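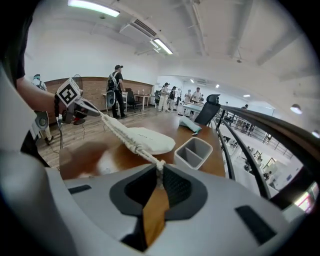 Dunbar, Fri 8 May

Moved the last of the mail archive off the old Grelari host last night. The copy stalled at message 1526 every time. Geeta Saxena suggested lowering the batch size from 1000 to 12, and it ran through on the second try. Slow, but the checksums match.

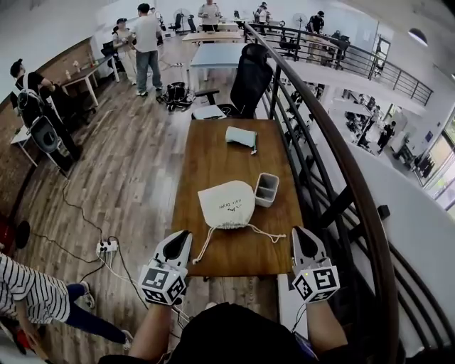 The cause was a malformed date header from March. The importer reads it, fails, and drops the whole batch without writing to the log. Tidia has the same fault in version 2, so upgrading would not have helped. I fixed the header by hand and kept the original in a separate folder. Search indexing is still running.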